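Sorting a Cable Bin
Tips from the Oddale workshop page

Most spare cables end up in one drawer and come out as one knot. A small bin and a few hook-and-loop straps will fix that. Set aside an hour in March, before the garage gets busy.

Clear the bench first. Tip everything out, pull the knots apart by hand, and throw away anything with cracked insulation or a bent plug.
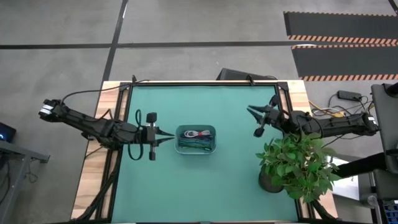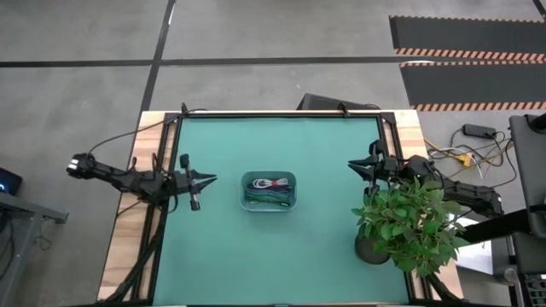
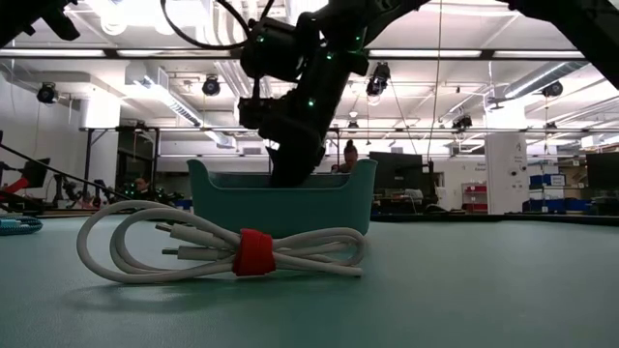 A teal bin and bundled cables on the green bench top. In the last view, the white coil with the red strap is in front of the bin.

Fold each cable into long loops a little shorter than the bin. Don't wind it around your elbow, which puts a twist in it. Strap the loops near the middle and leave the plug ends sticking out at one side so you can tell what they fit.

Keep to 3 to 5 bundles per bin. Lay them all the same way, with the one you use most on top.

Straps: we buy the Fillance roll and cut it to length. Twist ties from bread bags work, but they dig into thin cord.

Anything over 100 feet, such as an outdoor extension cord, goes on a wall hook. Don't store it in a bin.

See also: Labeling Small Bins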